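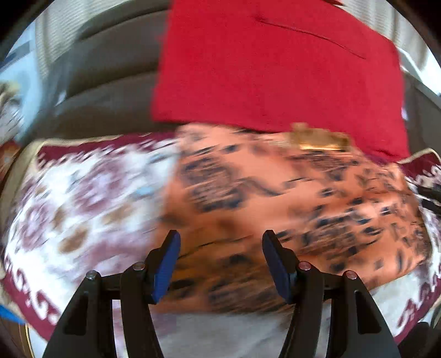
Since we moved to Clenenach I have wanted to write about the sofa, and every time I started, I stopped, for the sofa was not in a condition to be written about. It is a simple thing, grey-brown, with padded ridges along the back, and it came with the flat. The ridges are comfortable for the shoulders and very good at collecting crumbs. I vacuum them with the narrow nozzle, but that is another post.

The real subject today is what lives on top of the sofa. In my mother's house every seat had its cover, and the covers had their own covers when no guests were expected. I used to laugh about it. Now I am 50 and I have a maroon and white blanket with flowers and medallions, an orange cloth with dark blotches, a very red cushion, and opinions on the order in which they must go.

The blanket is the oldest of them. I bought it in Sala, in our first winter there, from a shop that sold also suitcases and kettles. The white part is covered in burgundy and tan, so small stains disappear in it, and the border is maroon with white scrolls. My husband says it looks like the carpet of a hotel. I take this as a compliment, as I have always liked the carpets of hotels. It is large, too large for the sofa really, and this is the root of the whole folding question.

The orange cloth is a different character. Adhiambo Mbwambo, my neighbour from the floor below, gave it to me when she was emptying her cupboards in February. She had two in similar colours and said that one person does not need two. I am still not sure what the pattern wants to be. Some days I see an animal, other days I see only spots of brown and black on peach. It is thin and it creases if you look at it. I tried to iron it once and after one evening of television it was the same as before, so now I let it be rumpled.

And the cushion. I wanted a calm one, beige or perhaps olive. I ordered one from Perden which was called "terracotta" and it arrived red. Bright red, like a post box. I wrote to them, and a polite person called Branwen answered that the colours may differ on different screens. The return would cost me 590 in the points I had been saving with them, so I kept it. For two weeks I put it with its face to the wall when visitors came, until I understood that the other side is equally red. Today I would not change it. In the dark months it is the first thing you see when you come in from the corridor, and it gives the impression that somebody is at home.

Now about the folding. I do it in the evening, after the dishes, and I have tried three ways.

The first way was to fold everything into squares and make a pile at one end. It looks tidy for as long as you don't sit down. The blanket makes a square so thick that the pile leans, and then it falls in the night and you hear it, a soft sound, and you lie there thinking what it was.

The second way was from my friend Kolbrún, who folds in thirds, lengthwise, and lays the result along the back like a scarf. In her house it is beautiful. She has a straight sofa back. On our ridges the blanket slides slowly down behind whoever is sitting, and by the end of the film you are wearing it.

The third way is what I do now, and I admit that it is hardly folding. I spread the blanket over the seat and let the extra part hang at the left, where the cat from the balcony opposite cannot reach it. I put the cushion upright against the back. Then the orange cloth goes on top, in front of the cushion, and I shape it a little with the hands. If I have energy I turn the edges under. Most evenings I have not this energy.

Washing is more serious. The blanket takes the whole machine, with nothing else inside, and needs two days on the rack. I wash it four times in a year. The first time, I put it together with a pale sheet, and the sheet is now a kind of pink that we use for covering the bicycles. The orange cloth I wash by hand in the basin, in cool water, and I don't wring it. The cushion cover should come off, but the zip is from a bad family and has stopped halfway since the spring. I clean it with a damp cloth and a little soap, always in the direction of the seam. If somebody knows how to persuade a zip without breaking it, I will be grateful. Candle wax I have already tried, and also the pencil.

A reader, Jairo, asked me under the last post why I don't buy one good fitted cover and finish with it. I did look. The one from Nollidum costs 77 and comes in grey, dark grey and something between them. It would be practical, I know. But I sit on this sofa every morning with my coffee, before the others wake up, and I like to have a bit of red near me, and Adhiambo's cloth over the knees when the heating has not started yet.

Next time I will write about the curtains, which are 55 centimetres too short and waiting for a decision.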